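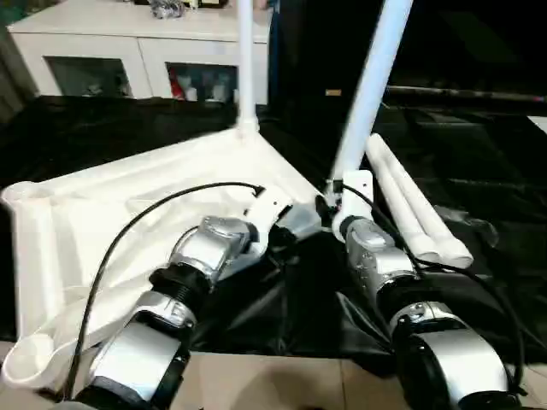 Lelden is getting its open-air film nights back this summer, and I couldn't be happier! The first one is planned for June, on the grass behind the old Likard works, and this time there will be proper seats for people who don't fancy a damp blanket. Ticket holders can still bring their own if they like. White folding things, like the one lying on the dark cloth at the top of this page, are very welcome (they're a lot easier to spot than my green camping chair when you're coming back from the tea van in the dark). The only rule is that tall chairs go at the back, and after what happened with the deckchairs last time I think we can all live with that.

The news came out on 2018-02-05, at a meeting I nearly skipped as it was chucking it down. I'm glad I went. Nazmiye Şimşekoğlu, who is running the whole thing this year, told us the council has agreed to a grant of £2492, and that the Pereyra bakery on the high street is paying for the screen. There was cheering from the back row, and a bit of muttering about parking.

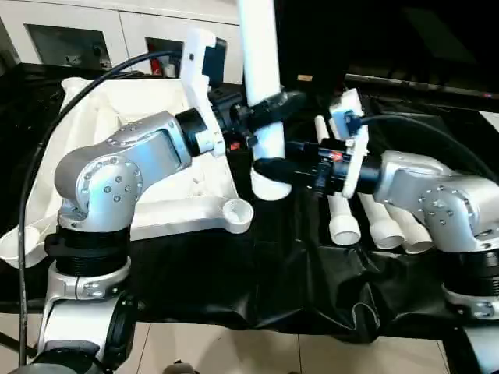
White pipe standing upright, with black fittings near the middle and black sheeting on the table.

Now, the site. It holds 1000 people if everyone squeezes up, but tickets will stop at 307 for the first night so they can see how the gates and the toilets cope. I thought that sounded low. Then I remembered the queue for the loos the last time we did this, which went right round to the bus stop, and I kept quiet. If the first night goes well the number will go up for the others.

Buses are the other big change. Last time anybody from Dristorach had to leave before the end of the film to catch theirs, and my sister still doesn't know who did the murder! The late bus will now wait until the credits have finished, then stop at the church and the school on the way home. It's the same fare as the daytime one.

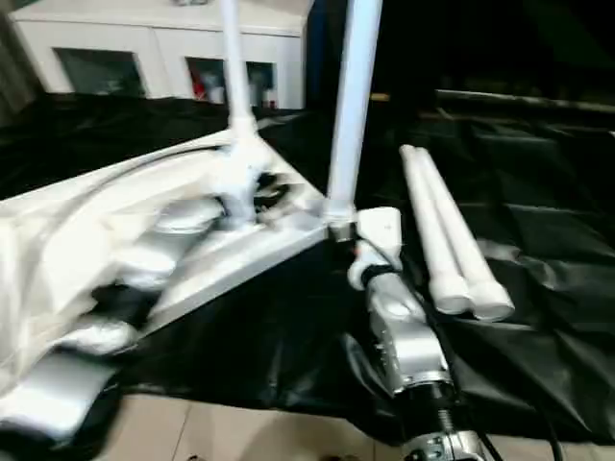 What happens if it rains on the night?
The film goes ahead in light rain. If it's really bad, the decision will be made by four in the afternoon and tickets will be good for the next showing.

We haven't got the list of films yet. Almost 17 titles were shouted out at the meeting, half of them musicals, and Nazmiye wrote them all down very patiently. She says the opening film will be something families can watch together, with a scarier one later in the season for the grown-ups. I put in a word for a western - I always do, and I never get one.

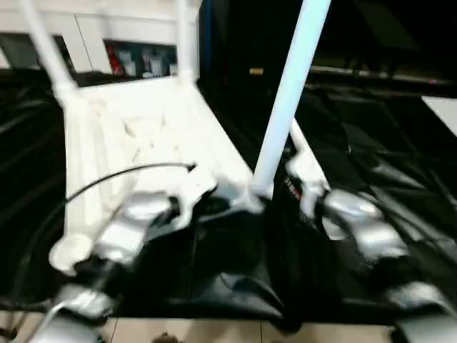
A white plastic chair tipped on its side on glossy black plastic, legs pointing up.

Tickets will be sold at the library and at the bakery counter, cash or card. Under-fives get in free but do need a ticket. Dogs are allowed on the left-hand side of the grass only, on a lead, and there'll be water bowls by the gate. See you there, I'll be the one with the green chair and the flask.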